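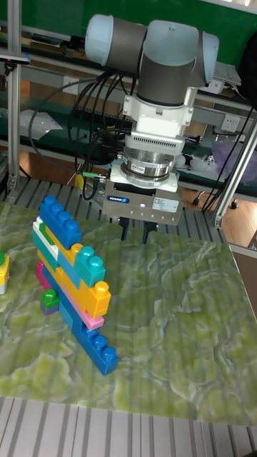 2 min read

July, notebook entry, after lunch

Glue day. The Dudek test panels came out of the clamps this morning and I have spent the hours since being disappointed in an orderly fashion.

Background for whoever inherits this page: we want to know if the Drurnine hide glue is worth the money compared with the house batch I cook from Eller granules. Same maple offcuts, same grooved caul, same overnight clamp. The only thing I let vary was the pot. And the weather, which did not ask.

Breaking load on the lap joints, in pounds:

House batch, best joint: 278
Drurnine, best joint: 209
What I told Oliwia we would get from either: 300

Oliwia Zalewska has written the last number on the whiteboard and drawn a small wreath around it.

Before anyone declares a victory for home cooking, both of the bad Drurnine joints failed in the glue line, with a shiny skin on one face and nearly nothing on the other. That is a chilled joint. I was slow getting the second board down, having stopped to look for the good brush, which was in the glue. So the fancy stuff lost at least partly to my housekeeping. The house batch failures tore wood fiber, as they should.

Pot notes. The thermostat on the old warmer swings more than I'd like. I caught it over 4 degrees above the dial on two separate checks and then stopped checking, for morale. Anything left in there past midafternoon goes thin and smells like a wet saddle. Cook less, cook it twice.

Also tried a pinch of urea in a side jar to buy open time. It bought plenty. The joint is still considering whether to set. I've labeled it DO NOT TOUCH, and there is already a thumbprint in it that matches mine.

The Bultness people want an answer on the drawer sides before they order more stock. My answer for now is the house batch, warmed boards, and two people at the bench whenever the joint is longer than my forearm. They'll want a chart. They can have the whiteboard, wreath included.

To do:
— rerun Drurnine with the boards warmed and the brush located beforehand
— borrow a thermometer that agrees with the other thermometer
— scrape the floor by the press, or accept it as a feature
— ask Oliwia to stop rounding up my predictions

Leaving the second set in clamps overnight. Pot is off. Checked it twice, then went back for my keys and checked it again.

4 comments · 0 shares

Back to top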